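Wanting Liang
Posts
January

1/ Finally dealing with the box on the bed. It has been the place where small things go when I don't want to decide about them. I moved apartments and it came with me, still full.

2/ The plan is simple. Everything in it gets a home, goes in a bag for someone else, or goes in the trash. I gave myself 40 minutes and a cup of tea.

3/ The duck is from Suzhou and has the city's name on it, 苏州, in black. It's bright pink. I'm keeping it. It will live on the bathroom shelf next to the toothbrushes.

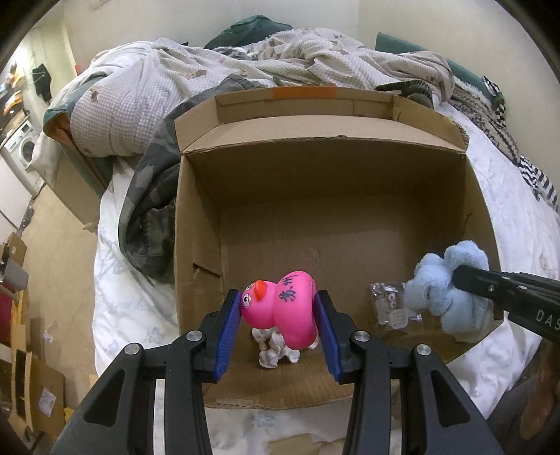 642 words · 3 min read

4/ Under the duck there was a wad of white paper or tissue. I wrap things in tissue when I pack and then leave the tissue behind when I take the things out. I must have done this in every box I own.

5/ There was also a clear packet of small white parts, some of them rings. I think they go with the Moriro curtain rail, but the rail went up months ago and hasn't fallen down. I put the packet in the drawer with the screwdrivers and wrote "curtain?" on it.

6/ The fluffy light blue thing with the lumps was in the corner. I'm undecided on that one. It's soft and takes up very little room, so for now it goes on the chair.

7/ A few people asked how I sort. I don't have a system. I pick up one thing, decide, put it down where it belongs, and come back. If I start making piles on the floor the piles stay there for a week.

8/ The one rule I do keep is that nothing goes back in the box. Last year I emptied a box like this, felt good about it, and put half of it back "for now." That was the same box.

9/ Fu asked if I wanted to sell any of it on Zurnden. I looked. Small stuff goes for almost nothing there and you still have to walk to the post office. I'd rather give it to the neighbor's kids.

10/ Hair things are their own category. I kept buying scrunchies because I could never find one, and they were in boxes and coat pockets the whole time. The white ruffled one is going in the dish by the mirror with the others.

11/ Plastic bags: the crinkly clear kind that things come in. I used to save them all. Now I keep a few flat ones for cables and the rest go out. If a bag is already crumpled I don't bother smoothing it.

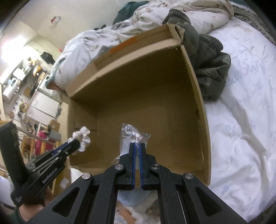 WHAT I'M DOING WITH THE BOX

12/ It's a big box and the cardboard is still decent, apart from some rough edges and a nick in one of the creases. I thought about cutting it down for drawer dividers. I have done that before with a smaller Eltero box and it worked fine – you need a sharp knife and a ruler, and you have to measure the drawer first.

13/ But I don't have a drawer that needs dividing right now, and keeping a box in case I need a box is how I got here. So it gets flattened and goes down with the recycling tonight.

14/ Next is the bedding. The sheet has had cardboard sitting on it, so it's going in the wash. The clothes behind the box are a separate job. I'm not starting that one after 9 p.m.

15/ Went over my 40 minutes, mostly because I stopped to look for the other half of a pair of earrings. Didn't find it. If it's anywhere it's in the coat closet, and I'll do the closet later this month.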